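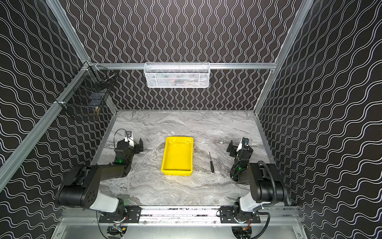 The Nidico Worry Journal

Item 1903
Guided journal, 313 pages, cloth cover, 2 ribbon markers
Written by me, printed and bound by Resine, posted from Flemcombe

In stock. Usually posted the next business day.

Add to cart | Add to wish list | Ask me something

Hello! If you've landed on this page, I'm guessing it's either very late at night or you've just told someone you're "fine" through gritted teeth. I've been a worrier since I was small enough to lie in bed listening for the car to come up the driveway, and I've tried most of the things people try. Breathing apps. Herbal tea by the bucket. A rubber band on the wrist (ouch). The one habit that stuck was writing the worry down, at the same time each day, in a book that had a bit of structure to it, and then shutting the book.

I started doing it in an ordinary exercise book, ruling up the columns myself with a biro at the kitchen table. After I'd filled a few of those I ran a little evening group at the neighbourhood centre and photocopied my pages for everyone, and the photocopies got passed on to sisters and workmates, and eventually somebody asked why I didn't just get it printed properly. So I did. The first printing had a glued spine that cracked if you looked at it sideways, and I'm sorry if you bought one of those. This is the second printing and it's sewn.

How it works

You pick a time. Mine is half past five, while the rice is on. For that short stretch you're allowed to worry as hard as you like, on paper, and when a worry turns up outside of it you tell it to wait. Psychologists have been suggesting versions of this for a long time (you'll hear it called worry time or scheduled worry) and I make no claim to have thought of it. What I've done is make a book that's pleasant to do it in.

Each day gets one spread. On the left there's a box for the worry itself, as blunt and as silly as it comes out, and under it a line that asks "Is this about today?" Most of mine aren't. They're about next year, or about something I said at a barbecue. On the right there's a space for the smallest thing you could do, and next to that a space for leaving it alone. You choose one of those and leave the other blank. I get a lot of emails from people asking if they can fill in both! You can, it's your book, but have a go at choosing first.

There's a strip along the bottom of every spread called the waiting room. That's where you jot the ones that tap you on the shoulder at the shops or in the shower — two or three words, enough to find them again. When your time comes round you look at the strip and see which of them still want to be seen. A surprising number of mine have wandered off by then, and I've stopped chasing them.
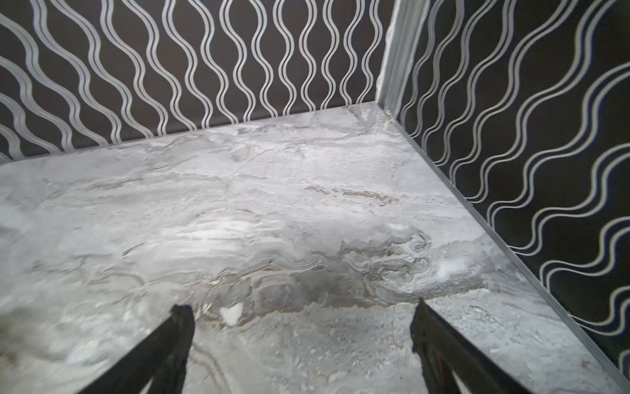
The book is split into 5 parts and they do change as you go along. The first is very plain, just the boxes, to get the habit going without you having to think about it. The second asks you to notice the shape of your worries, whether they come in chains (what if this, then what if that) or whether it's the same old one going round like a sock in the dryer. The third part is on other people, which is where I spend most of my own time, and it has extra room for conversations you keep rehearsing. The fourth is for health worries and money worries, with a calmer layout and fewer questions. The last part goes back to plain boxes, with a lot less writing from me.

At the end of each part there's a look-back page. Please don't skip these even if you skip everything else. You go back through the left-hand boxes and put a small mark beside anything that came true, and a different mark beside anything that came true and was as bad as you'd expected. I won't tell you what you'll find, everybody's pages are different, but I keep my old look-back pages in the drawer beside the bed and I've pulled them out on some rotten nights.

What's in the parcel

The journal. Cloth over board, with the title pressed into the front and no title at all on the spine, so it can sit on a shelf without announcing itself to visitors. I was fussy about that.

A folded card with the instructions on it. They're printed in the front of the book as well. The card is for people who like to keep it at the page they're on, or who want to hand it to a partner and say "this is what I'm up to at half past five, please don't talk to me".

A sheet of plain bookplate stickers, in case you'd like to put your name inside. Plenty of people would rather not.

The paper

I went back and forth with Resine about paper for longer than I'd like to admit. The one we settled on is an uncoated cream stock that's a bit toothy under the pen. Pencil is lovely on it. Ballpoint is fine, gel pens are fine if you're not left-handed and in a hurry, and fountain pens are all right with a fine nib, though a really wet ink will show through on the other side. Felt tips bleed. If you press hard when you're cross (I do) you'll feel it on the page behind, and I've grown fond of that.

It opens flat from the middle onwards. The first few spreads need a firm hand until the spine has loosened up. Run your thumb down the gutter a couple of times when it arrives and it'll behave.
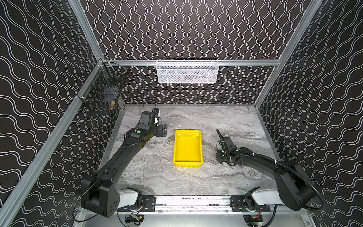 Marble-patterned work surface with a white wire mesh basket on the back rail

Choosing a colour

It comes in Gum Leaf, which is a greyish green, and Mridha, which is a warm brown, the colour of damp garden soil. Mridha has been the favourite by a long way and it's the one that runs out. Both have the same insides. The ribbons match the cover, one dark and one pale. I use the dark one for today and the pale one for the last look-back page, but there's no rule.

Who it suits

People who worry in words, mainly. If your worry shows up as a knot in the stomach or a jumpy leg and there's no sentence attached, you may find the left-hand box frustrating, and you might be better off with something that gets you moving before you try to write anything. Some customers go for a walk first and do the page after. Others draw in the box. One lady sent me a photo of a spread that was entirely scribble with a single word in the corner, and I thought it was a perfectly good use of the page.

Teenagers seem to take to it from high school age. I wouldn't give it to a younger child. The writing lines are narrow and some of the prompts in the money section would only hand them new things to fret about.

Please don't buy it for someone who hasn't asked. I know that's an odd thing to put on a page with a cart button. A worry journal out of the blue can feel like a comment. If you know they'd like one, lovely, and I'll wrap it for you.

And a serious bit. I'm a writer and a group leader and I'm not a psychologist or a doctor. The journal is a habit to go alongside whatever other help you have. If your worrying is stopping you sleeping or eating or getting out the door, or if you're frightened of what you might do, please talk to your GP or ring a crisis line tonight. The book can wait. 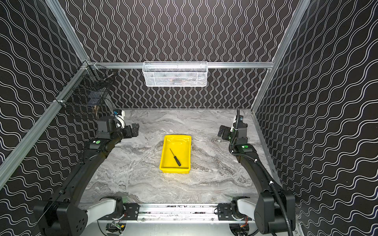 Photo: Resine, Flemcombe

Things I get asked

Do I have to do it every day? No. The pages aren't dated, so a missed week doesn't leave you a row of blank spreads looking at you. You just write the date in if you want it. I've left gaps of a month and started again without any ceremony.

Can I do it at bedtime? You can, and some people swear by it. My own experience was that I took the worries under the doona with me. I'd try late afternoon or straight after tea and see how you go. If bedtime is the only quiet you get, do the page sitting in a chair and then move to the bed.

What if it makes me worry more? It did for me in the first week! I was suddenly looking straight at things I'd been dodging, and I nearly gave it away. It settled. If it hasn't settled for you after a decent try, stop, and send me a note. I'd sooner give you your money back than have it sitting on your bedside table making you feel worse.

Is there a version without the prompts? The group kept asking for this, so there's a printable sheet with only the boxes and the waiting room strip. It's free on the downloads page. Try that first if you're not sure about the book. It's much the same as the sheet I used to photocopy, with straighter lines.

Will someone read it? That's a real fear and I've had it too. There's no lock, and I looked into locks and they were all flimsy. What I do is tear out. Every spread in the last part has a faint perforation down the inside edge so you can take it out cleanly, and I know people who put theirs through the shredder or feed them to the fire pit. The earlier parts aren't perforated because it weakened the binding, so use scissors there and leave a bit of margin.

Can I get it for a group or a waiting area? Yes, email me before you order and I'll sort out a carton. Cartons come straight from Resine and take longer to arrive than single copies.

Looking after it

The cloth marks. Tea will leave a ring and you won't get it out. For ordinary grubbiness, a dry soft brush or a white eraser used gently does the job. Don't leave it on the dashboard in January, as the glue in the endpapers goes soft in that sort of heat and the cover can bow.

Postage and returns

I pack the orders in the mornings and walk them down to the Flemcombe post office before it shuts for lunch. Anywhere in Australia goes by regular parcel post with tracking. Overseas orders are welcome but please check the price at the checkout before you commit, it's gone up again and I can't do much about it.

If it arrives with a bent corner, send me a picture and I'll post another. If you've written in it and decided it isn't for you, you can still have a refund and you don't need to send it back. I don't want to read your worries and you don't want to post them!

Goes well with

Nidico pencil, soft lead, sold singly
Refill card for the look-back pages
Nidico pocket pad (the waiting room strip on its own, for handbags and gloveboxes)

Out of stock in your colour? Leave your email in the box and I'll write when the next lot comes in from the binder.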